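Home | Guides | Shop Floor | Returns & Repacks | About | Contact

How to Share a Sorting Table With a Robot Arm (and Keep Your Job Interesting)

Plush returns, station 2. Written for the people who work the table, by one of them.

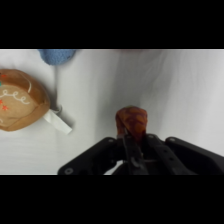

Before You Start

You'll need a white sheet, a lint roller, a marker, and a willingness to let a machine do the part of the job you were fastest at. At Bandthorpe we took returned plush toys out of bags and sorted them by hand for years. Now the arm picks and we decide. Management calls this "moving up the value chain." My chair did not move.

I'm assuming your arm is already bolted down and somebody with a laptop has signed off on it. If they're still in the room, let them finish their coffee and leave. They will want to touch the settings again.

Step 1: Lay the sheet

Pull it over the table and up the back wall in one piece. Small folds are fine. A fold tall enough to throw a hard shadow will get picked up as if it were a toy, and you'll spend your morning watching an expensive machine pinch linen.

Roll the sheet for lint at the start of the shift and again after lunch. Blue fuzz is the worst of it.

Step 2: Spread the toys

Leave a hand's width between them. The old habit is to dump the bag and dig. Don't. We lost most of the first week to this, and the arm got blamed for it in a meeting.

Big flat toys go to the side, small ones toward the middle. A plush cookie is wider than the fingers want to deal with, so leave those for yourself. Turn any sewn-in tag outward so you can read it without reaching across.

Step 3: Let it pick

Small cone-shaped toys are the easy ones. The fingers close low and the rounded top sticks up between them, where you can look it over. Stay behind the tape while it moves. If it pinches only the tip, press Pause, wait for the arm to stop, and lay the toy down flatter. Do not hand it the toy. Everyone wants to hand it the toy.

Step 4: Make the call

This part is yours. Three bins:

Resell -- clean, seams closed, tag on.
Repair -- loose stitching, missing eye, anything Si-eun Shim can fix before you've finished describing it.
Recycle -- the rest. Use your nose.

Mottled fabric hides stains, so check it under the lamp. Say the call or press the button, whichever you prefer. I started with the button and now talk to it all day, a development my family has asked me not to discuss at dinner.

Step 5: Log the misses

The Skemine screen has a box for dropped and missed picks. Fill it in. If you quietly fix the misses yourself, the report says the arm is perfect, and the next report asks why there are 2 of you at the table. We learned that one the slow way. Write down the toy, what went wrong, and the time you spent on it.

What Changes for You

Your wrists will thank you. Mine quit aching before October. Your eyes will not, so ask for the break on paper and take it.

You'll also talk less. Two people digging in the same pile have a conversation, and two people watching an arm tend to just watch the arm. We fixed this by putting the stools on the same side of the table, which took 21 days to get approved.

Ask early who sets the pace. Ours came in set to match the fastest sorter on the floor, all day, with no allowance for anybody sneezing. It's a slider. Get it in writing who is allowed to move the slider.

And get trained on clearing jams, even if it's "not in your role." The people who can clear a jam got the new pay grade. The people who wait for someone to clear it are still waiting on theirs.

Filed under: Automation at Work, Sorting, Plush & Soft Goods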